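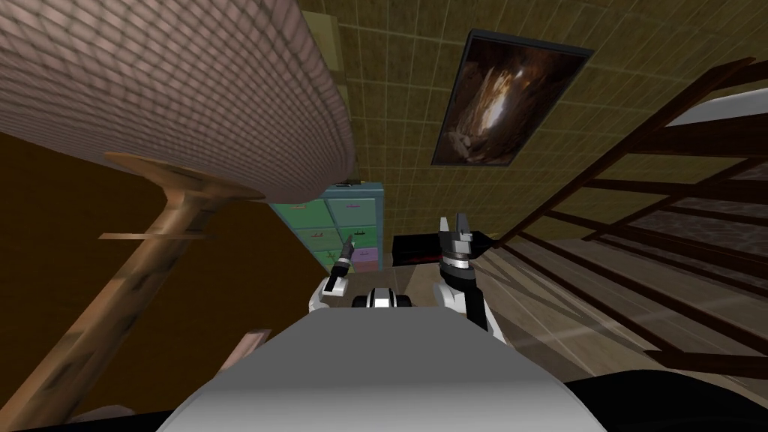

Left gripper with a slender dark tool; right arm raised higher.

Home | Kitchen | Workshop | Study | Archive

Setting up a home desk for an online business degree
By Sofia Sampaio
March 27, 2018
16 shares

Online MBA courses assume a fixed place to work, a stable connection and a few hours a week without interruption. Most homes can supply these with little expense. The notes below cover the desk, the network and paper storage.

Desk and chair

Set the desk height so the forearms lie level with the elbows at the side. If the desk can't be lowered, raise the chair and put a firm box under the feet. A kitchen table is usually too high for typing but fine for reading and marking up case studies.

Place the screen at right angles to the window. The top edge should sit at eye level or slightly below. A laptop on a stack of old textbooks works well with a separate keyboard.

For recorded presentations, light the face from the front. A desk lamp pointed at a pale wall gives softer light than one pointed at the speaker. Run a one-minute test and play it back before recording an assignment.

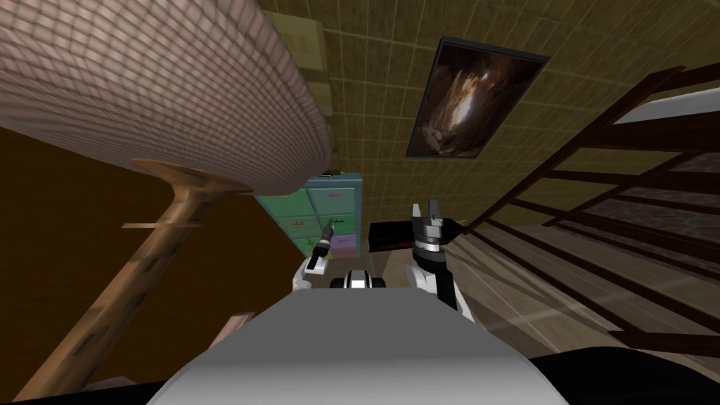
Network

Live seminars and proctored exams are the two places where a weak signal costs marks. Use a cable where possible. Where the router is in another room, run flat cable along the baseboard and fix it with clips, keeping it clear of door hinges.

Close cloud backup programs before an exam – they often start uploading at the worst moment. Keep the school's help desk number on paper. Concetta Caruso, who finished her degree from a spare bedroom in Gomcombe, also kept her phone charged as a backup hotspot and used it twice.

Paper and files

Keep one box file per course. Put the syllabus and the grading scheme on top and file everything else by week.

Label the spine with the course code and the term. Readings can be thrown out once the grade is posted, but fee receipts should go in a separate folder with the tax papers.

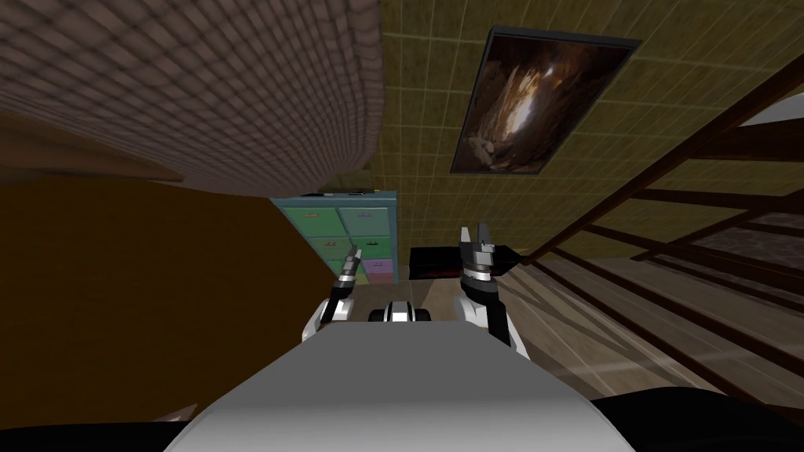 Digital copies need the same order. Name each file with the course code first, then the week, then a short title, and copy the whole folder to an external drive at the end of each module. A term's worth of slides and papers rarely needs more than 20 GB, and recorded lectures can be left on the school's server.

Get the household timetable settled before classes open in September. Write exam dates and group calls on the kitchen calendar in ink.

Get our study and home tips by email once a month. Enter your address to subscribe.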